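Apprendre le xiangqi à la maison : par où commencer ?

Posté dans Jeux de société > Jeux traditionnels

Wivby
Membre, 19 messages

Bonjour à tous,

Je me suis mise en tête d'apprendre les échecs chinois avec mon fils, qui a 9 ans et qui joue déjà un peu aux échecs classiques à l'école. On a commencé un lundi soir avec un jeu acheté chez Lerkdale, la boutique près de la gare, et au bout de deux soirées on en est au même point : on passe plus de temps à chercher quelle pièce est laquelle qu'à jouer. Il n'y a que des caractères, pas de petites figurines, et la notice est traduite n'importe comment (le canon y devient « l'artilleur qui mange par-dessus », j'ai mis un moment à comprendre !).

Est-ce qu'il vaut mieux coller des étiquettes sur les pièces, acheter une version avec des dessins, ou bien s'accrocher et apprendre les caractères ? Et dans quel ordre vous montreriez les règles à un enfant ? Merci d'avance, je prends tous les conseils, même les plus bêtes.

Istard
Membre régulier

Bonsoir Wivby ! Alors moi je suis pour s'accrocher, sans hésiter. J'ai appris à plus de cinquante ans, avec une mémoire de poisson rouge, et en une dizaine de parties les caractères étaient rentrés. Le piège, c'est que certaines pièces ne s'écrivent pas pareil dans les deux camps : le soldat rouge et le soldat noir portent deux caractères différents et pourtant ils font la même chose. Donc commencez par le camp rouge tout seul, vous installez, vous nommez à voix haute, vous rangez. Le noir viendra après.

Pour l'ordre, chez nous on a fait les soldats d'abord. Chaque joueur en a 5, ils avancent d'un pas tout droit, et une fois la rivière passée ils peuvent aussi aller sur le côté. Ils ne reculent jamais. Un enfant comprend ça en deux minutes et on peut déjà faire des petites courses.

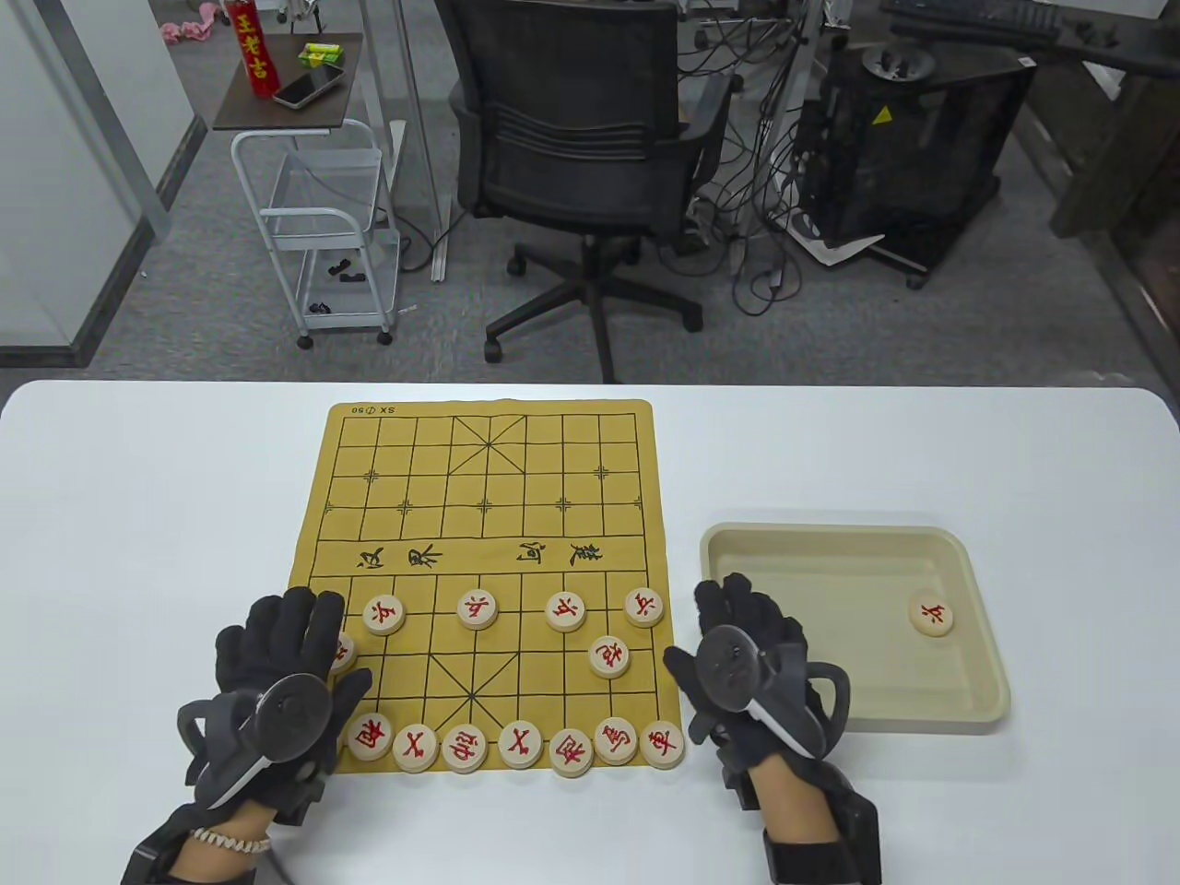 p. 19

Ensuite le char, qui bouge exactement comme la tour, votre fils sera content. Puis le cheval, et là attention, il ressemble au cavalier mais il ne saute pas : si une pièce est collée à lui dans la direction où il part, il est bloqué. C'est LA règle que tout le monde oublie (moi le premier, j'ai perdu je ne sais combien de parties comme ça).

Gardez le canon pour la fin. Il se déplace comme le char mais pour prendre il lui faut une pièce à sauter, n'importe laquelle, la sienne ou celle d'en face. Les enfants adorent, et du coup ils ne pensent plus qu'à ça et laissent leur général tout nu.

Ah oui, et on pose les pièces sur les croisements des lignes, pas dans les cases. Je le dis parce que mon voisin de palier a joué tout un hiver dans les cases.

Obeidat
Nouveau membre

Prends la version avec les dessins, c'est plus simple. Nous on a fait ça et ça marche très bien.

Wivby
Membre, 19 messages

Merci beaucoup tous les deux ! Istard, on a essayé votre méthode ce soir, rien que le camp rouge, et mon fils s'est pris au jeu, il voulait me faire réciter à moi aussi. Par contre une question pour le général : j'ai lu qu'il ne sort pas du palais, ça d'accord, mais il paraît que les deux généraux n'ont pas le droit de se « voir » ?

Istard
Membre régulier

Oui, c'est ça. Si les deux généraux sont sur la même colonne, il faut au moins une pièce entre eux. On n'a pas le droit de jouer un coup qui les laisse face à face. En fin de partie ça devient une vraie arme, on s'en sert pour interdire une colonne entière au général adverse. Mais franchement laissez ça de côté pour la première semaine, sinon il va décrocher. Et pour les éléphants, retenez juste qu'ils vont de deux en diagonale et qu'ils ne traversent pas la rivière.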